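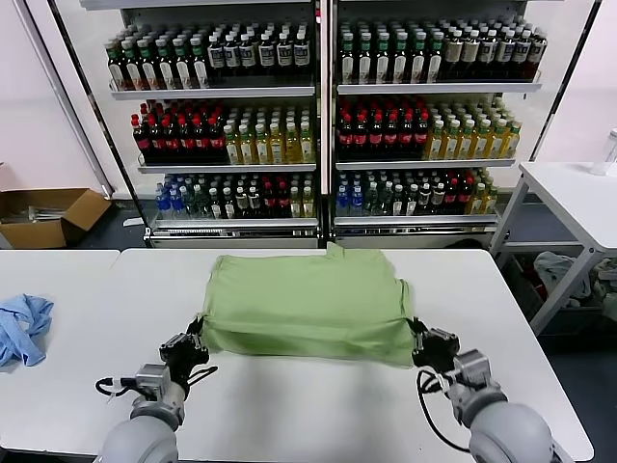 Usstead, 1 Apr 2020

Yes, I know the date. I wish it were a joke. A short thread on how our two-armed cloth folder spent the morning refusing to let go.

1/ The job is simple. Both grippers take the near edge of a cloth, lift, fold it away from them, release. Gilchrist (the rig, named after a landlord) had managed this 1,061 times without complaint. I had begun to feel smug in meetings.

2/ On the next go the left gripper released and the right one didn't. The left arm went home. The right arm also went home, and took the cloth with it at some speed.

3/ No alarm. The controller's view was that everything had gone splendidly. Log says "fold complete, fingers open". The fingers were so shut you could have hung a coat off them.

4/ Blair Aitken hit the stop button, which worked, and I'd like that noted, as it was the only thing that did.

5/ First theory: cable. It's always the cable. There's a big loop of it by the right wrist that I've been glaring at for weeks. Swapped it. Same fault after 21 folds. Apologies to the cable.

6/ Second theory: the green cloth is thicker than the blue one. Blair measured both. It isn't. We lost most of an hour to this and I'd rather not say whose idea it was.

7/ Real cause, found by Shona Tapsell before she'd taken her coat off: the "open" signal never checked where the fingers were. It sent the command, waited 84 milliseconds and declared victory. Lint in the slide, fingers stuck, software delighted.

8/ Worse, I wrote that wait. There's a comment next to it saying "fix later". It's signed.

9/ So: it now reads the finger position before either arm moves, and if the two sides disagree, both stop where they are. We also clean the slides every 1,000 folds, with a brush, like Victorians.

10/ And yes, we've been told to stand further back. Had it been someone's sleeve in there, I'd be writing a much longer form and a much shorter thread.

11/ Someone at Movstead has asked if we can do fitted sheets. Blair has gone for a walk.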